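ok so a bunch of you asked how the walking thing is going. settling in with a coffee, this is going to be a few posts

Started in May after my physical. Doctor said my blood pressure was creeping up and my sleep was garbage (I told her the sleep part, she just nodded a lot). She wanted me moving every day and told me to pick something boring enough to keep doing. I picked walking!

The plan was 90 days of walking after dinner, phone in pocket, no podcasts for the first stretch. I caved on the podcasts by the second night. Silence is for monks

My route is out the back gate, down to the old Diekmann warehouse, along the canal path and home past the bakery. The bakery is closed by then, thank goodness, but they leave the lights on over the rolls and it is CRUEL

Tadeo Bustos replied to my first thread asking about shoes. I went through 4 pairs before I stopped whining about my heels. Ended up with the Rinero ones, a half size up, laced loose at the top. My old running shoes are now gardening shoes

Other gear: a Norum watch strap that doesn't itch, one rain jacket, and a hat my sister says makes me look like a retired detective. I love the hat

Week three was the bad one. Rained every evening, I had a cold, and I skipped two nights in a row and felt like the whole thing was over. Kamran Hashmi messaged me "just go to the corner and back" so I did that. Then I went to the next corner. Still grumpy the whole way, for the record

Food: I didn't do a diet. I moved dinner earlier and quit the snack drawer after 9, and that's it. OK I also switched to the small bowls. The small bowls are annoying and they work on me

Sleep is where I really felt it. I used to lie there until one in the morning going over emails in my head. Now I'm out before I finish a page of my book (same book since spring, no spoilers please, I still don't know who took the boat)

Numbers, for the numbers people: I'm down nearly 9 pounds. My pressure came down too, enough that she wants to wait and check again before talking about pills. That was the part I cared about

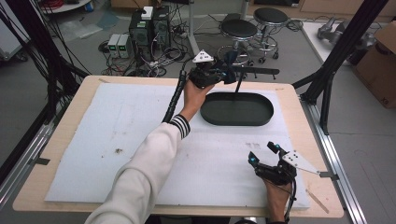
Health & Habits

Couple of answers before I go to bed

Do I stretch? Calves on the bottom stair, while the kettle boils. Hips if I remember

Mornings instead? Tried it twice. I'm not a person before eight and the neighbor's dog knows it

Someone wanted the app. I used Narken for a while and then the reminders got bossy so I went back to putting an X on the kitchen calendar. Big fat marker X, very satisfying!!

Next up is hills. There's one behind the library I've been avoiding since I moved here. Will report back, probably out of breath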